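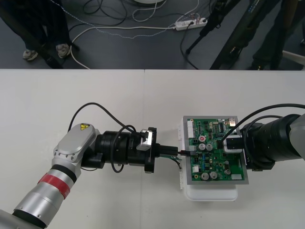
Figure 3. The left arm brings the plug to the edge of the board. The right arm holds the board side steady.

Section 8: Running the Plug Insertion Cell

Welcome to the part of the guide most people skip ahead to! By now your Plivora two-arm cell is leveled, powered and taught, and the boards are ready to go. This section covers a normal shift at the cell, from first board to handover. It was written with the assembly team at the Bolstead plant, who pushed connectors in by hand for years and had plenty to say about how the job should be set up.

8.1 What changes for you

On the old line, an operator seated every plug with a thumb. On a long run that could mean 1000 pushes in a shift, and the sore hands that go with them. The arms take over the pushing. You take over the things they can't judge: is this harness good, is this the right board, does that seat look right? Expect the first few shifts to feel slow. You'll be watching more than doing, and that takes some getting used to.

Your job card changes too. Operators at this cell are signed off on loading, inspection and basic recovery, and anyone who wants to go further can train on teaching positions. Please do ask -- it's the fun part!

8.2 Before the first board

1. Walk all the way around the table. Look for cables across the path you'll use when loading, and move any you can.
2. Check that the tabletop is clear of clippings, tape and loose parts.
3. Check the cable loops over both wrists. Each loop should swing freely and must not rub on the gripper.
4. Wipe the fingertip pad on the right gripper with a dry cloth.
5. Select your recipe on the panel. Boards for the Osman controller use recipe 659.

Caution: The yellow triangle with the lightning bolt on the left arm marks a high-voltage hazard. Do not open the joint housing. Call maintenance.

8.3 Loading and inserting

1. With both arms parked, set the board in its white tray, component side up.
2. Press lightly on opposite corners. If the board rocks, take it out and reseat it.
3. Present the plug to the left gripper with the wires hanging down, then close the gripper from the panel.
4. Step back behind the floor line and press Start.
5. The right arm comes in first and presses on its side of the board. The left arm then moves in with the plug.
6. Wait for both arms to park before you reach in.

Note: The right arm is there to do what your other hand used to do. Without it, the tray creeps across the table every time the left arm pushes. If you ever see the tray move during an insertion, stop the cell and check the pad.

Caution: Never steady the tray by hand while the arms are moving, even at teach speed.

8.4 Checking the seat

Look at the connector from the side and give the wires a gentle tug. The plug should sit square with no gap. If it's crooked, don't press it home with your thumb (we know, the urge is strong). Put the board in the rework bin and tag it, so the cell's log and the bin agree.

After 3 rejects in a row, stop and call your cell lead. It's usually a bad batch of harnesses or a worn pad, and either one is quick to fix.

8.5 If the cell stops partway

1. Read the message on the panel before touching anything.
2. Press Hold, then Release Left. The left gripper opens, so the plug may stay in the board or drop.
3. Press Retract. The left arm backs out first, then the right.
4. Remove the board and inspect it, even if the plug looks fine.
5. Write down what happened in the shift book, in your own words.

Those notes really do get read. Colm Geraghty, who looks after the cells at our Oltley workshop, changed the approach angle in the June update after several operators wrote that wires were folding under the plug. The new angle came straight from the way they used to tilt the plug by hand.

8.6 Handover

Park both arms, leave the tray empty and show the next operator the last page of the shift book. If you changed a recipe setting, say so out loud and initial the entry. For pad replacement, go to Section 9.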